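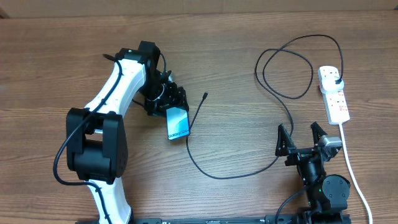 Minutes of the planning meeting, Flivstead Evening Workshops
December, 6.30 pm, upstairs room at Zedbridge Hall

Present: 11 members. Apologies were received from two.

1. Minutes of the last meeting
Accepted with one correction: the singing bowl session was 67 minutes long, not 76.

2. Slow writing and breathing course
The spring course was discussed. It will have six evenings, each beginning with quiet sitting and then writing by hand. Some members found the sitting too long for beginners. It was agreed to make it shorter in the first two weeks, and to let people use a chair if they wish.

3. Room
Zedbridge Hall can give us the upstairs room, but the heating goes off at 9 pm. The Pereyra studio is warmer and costs 100 pounds for the whole course - the parking there is difficult. Decision: stay at Zedbridge and finish at 8.45 pm.

4. Materials
Nallen has offered notebooks with plain pages. Members preferred these to the lined ones we had before. The secretary will ask for the price and for a sample.

5. Money
There are 211 pounds in the account after paying for the autumn leaflets. The fee for the course stays the same as last year. One reduced place will be kept until the first evening.

6. Other matters
A member asked if music may be played during the writing. Opinions were divided, and it will be tried on one evening only.
The cushions need washing before the course begins.

The meeting closed at 7.50 pm. Next meeting in February, same room.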